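Workshop notebook, Dye and Fibre Room
June, entry opened 9.15 am
Entered by: E. Koskela
Present: Constanza Medina, Hyun-seo Koo, Deok-su Yoo (from 11 am)

Purpose

To repeat the eucalyptus leaf dye trials on alum-mordanted wool and to settle the recipe for the Carico blanket order. The earlier results varied in colour between skeins from the same pot, and the client has asked for a consistent rust orange. The trial uses the Rello yarn, undyed, from the current delivery.

1. Scouring

Four skeins were weighed dry and tied loosely in three places with cotton. The ties on the previous lot were too tight and left pale bands, which Ms Medina noted at the time and which are visible on the retained samples. Skeins were soaked in warm water with neutral soap and brought up slowly to 60 degrees. They were held there for 25 minutes and left to cool in the bath. Two rinses. The rinse water was still slightly cloudy after the first and clear after the second.

The wool smelled strongly of lanolin on opening. The supplier describes it as fully scoured. This description should not be relied upon for future orders.

2. Mordant

Alum was dissolved in a jug of hot water before being added to the pot. Mr Koo prepared the solution and checked that no crystals remained. Skeins A and B were mordanted in the morning. Skeins C and D were left unmordanted for comparison, as eucalyptus will take on wool without assistance and the cost of the alum should be justified.

Cream of tartar was omitted. Colleagues who favour it are invited to run their own comparison and enter it in this book.

3. Leaf bath

Leaves were taken from the dried stock, 400 grams, stripped from the stems and torn by hand. They were covered with rainwater from the tank and simmered from 10.20 am. Colour was slow to appear. At 11 am the liquor was the shade of weak tea. By noon it had turned a clear brown-orange, with an oily film at the surface, and the room required both windows open.

Mr Yoo raised the question of whether fresh leaves would give a redder result. His own trials at Shin used fresh leaf only, and the samples he brought are certainly warmer in tone. They were, however, dyed in an old iron-stained pot and on a different fleece, so no firm comparison can be drawn.

The liquor was strained through calico. Vessels must be checked before straining, as any contact with iron will sadden the colour towards brown or grey.

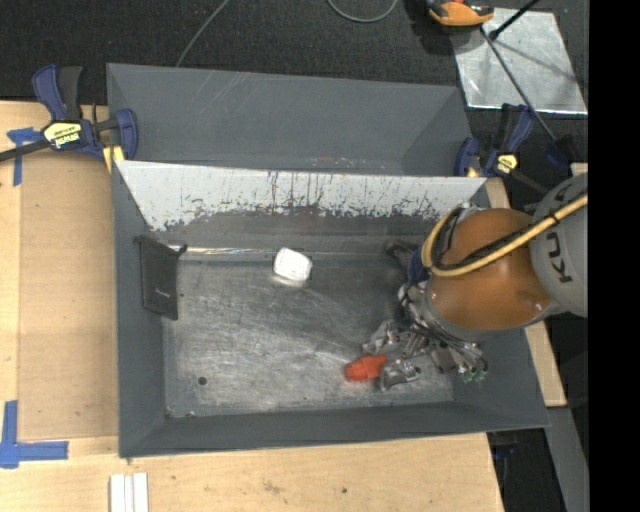 4. Dyeing

All four skeins were wetted out and entered together at 12.40 pm. The bath was raised gently and the skeins turned with a glass rod every few minutes. Ms Medina kept the turning log, which is filed with the shade cards. No vigorous stirring was permitted; one of the earlier skeins felted along its outer edge and could not be wound.

At 2 pm skein A was lifted for inspection and showed a good, even orange. Skein C was deeper and browner than expected. All were returned to the bath and the heat turned off.

5. Observations

The unmordanted skeins are closer to the Carico sample than the mordanted ones. Skein B is a little lighter at one end, probably from resting against the side of the pot.

6. To be done

Skeins to remain in the bath overnight. Mr Koo to rinse and hang them in the shade. Window test strips to be cut from A and C and pinned beside the Zokik samples. Young-sook Son has asked for a short length of each for her weaving trial, to be wound once dry. Rainwater tank to be read before the next bath.

Book closed 4.30 pm. E.K.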